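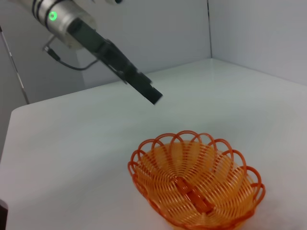 World Affairs > Conflicts and Treaties > Ceasefires

Is the Larura pullback real or just an announcement?

Posted by Gillespie Paterson, Mar 14, 2019

The Heva government says it has pulled 400 soldiers out of the Larura valley under the December agreement. Every story I find repeats that number, and every one of them traces back to the same ministry statement. The Cheetham Bulletin called it "a turning point," which they also said about the last deal, and that one held for 9 days. Is there any way for an ordinary reader to check a claim like this? I don't speak the language and I'm not paying for satellite pictures.

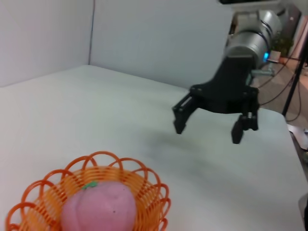
Photo: G. Paterson

mapdrawer

You can't check it fully, but you can do better than the headlines. Read the text of the agreement first. Article 3 says forces will be "repositioned away from the line of contact." It doesn't say how far and it doesn't say they can't come back. Moving a battalion up the road to Nillby would satisfy it, and Nillby is still within artillery range of the valley.

Then look at who is allowed in. The monitors have to ask for access a day ahead, and the host side picks the route. I'd treat any "confirmed" that comes out of a visit like that as "we saw what we were shown." When a monitor's report says "was informed that," nobody on the team saw it.

Last thing is what the other side says. If Larura's council complains loudly, that tells you little, they always complain. If they go quiet and the market road opens to trucks, I'd start to believe it.

old_tom_r

It's all theater. Same thing every time there's a donor conference coming up. Don't waste your evening on it. 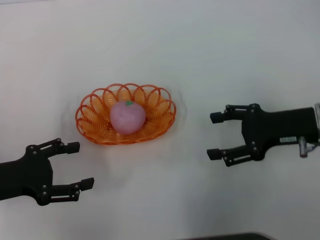
Toy fruit in an orange wire basket

ferrywatcher

I wouldn't go as far as the post before mine, but I don't trust the number either. Troops get rotated out in late winter anyway. A unit goes home, the ministry counts it as a withdrawal, and a replacement unit of almost 100 or so shows up later with no press release. Ask what the total was before. I have looked and can't find a starting figure from anyone, so 400 out of what?

Local radio write-ups are worth running through a translator. They're clumsy, but they mention things like which checkpoints still stop buses.

Related in Ceasefires

What does "line of contact" mean in a treaty?
Who pays for ceasefire monitors?
Did the Nillby talks ever produce a signed text?
How to tell a news report from a rewritten press release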